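How to Submit a Match Report to the Tarnis District Football League

Club correspondents are responsible for filing a written report after every league and cup fixture. The following guidance applies to all clubs in both divisions and replaces the notes issued with last season's handbook.

Before the match

Obtain the team sheets from both clubs before kickoff and check the spelling of each name with a team official. Substitutes should be recorded with their shirt numbers. If a player has been registered during the week, confirm with the league office that the registration has been accepted before naming that player in a report.

Correspondents should also note the referee's name, the venue and the scheduled kickoff time. A delayed start must be reported along with the time at which play began.

During the match

Keep a running record in the order in which events occur. Each goal requires the minute, the scorer and, where it is clear, the player who supplied the final pass. If the scorer is in doubt, ask the referee at half-time or after the final whistle. Do not rely on spectators.

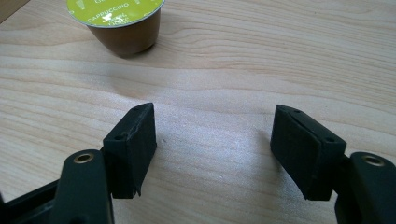

Cautions and dismissals are entered by minute and player only. The reason for a card is a matter for the referee's own report and should not appear in the club's account, even when it was obvious to everyone at the ground.

Substitutions are recorded in pairs, with the player leaving the field listed first. Injuries may be mentioned where they led to a substitution, but the nature of the injury should be left out unless the club has agreed to its publication.

Writing the report

Open with the result and the one or two events that decided it. A report on a match between Zarberg and Parnura, for instance, should tell the reader in its first sentence which side won and by what score. The account of play then follows, normally in five paragraphs or fewer.

Use full names at first mention and surnames after that. Refer to clubs by their registered names; nicknames are acceptable in quotations only. Quotations from managers must be taken down at the ground or confirmed by telephone, and a manager who declines to comment should not be described as having refused.

Reports should be fair to both sides. Correspondents are appointed by their clubs, but the report is published by the league.

Filing

Send the completed report through the club portal by 9 p.m. on the day of the match. For evening fixtures the deadline is noon on the following day. Select the fixture from the list, paste the text into the report field, and enter the score separately in the two boxes provided. A report cannot be accepted while either box is blank.

Corrections may be requested through the same page. Once a report has been approved, changes are made by the league office alone.

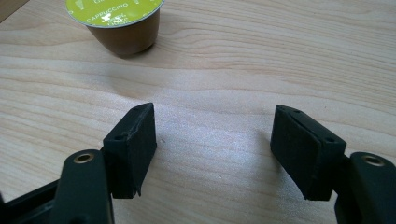

Ostap Demchenko writes that the evening deadline is difficult to meet after away cup ties, and asks whether a score may be entered first and the full text added later. It may. The score and scorers should be filed on the night, with the word "provisional" typed at the top of the report field, and the remaining text submitted by the noon deadline.

Reports on abandoned matches should be sent directly to the league office and not through the portal.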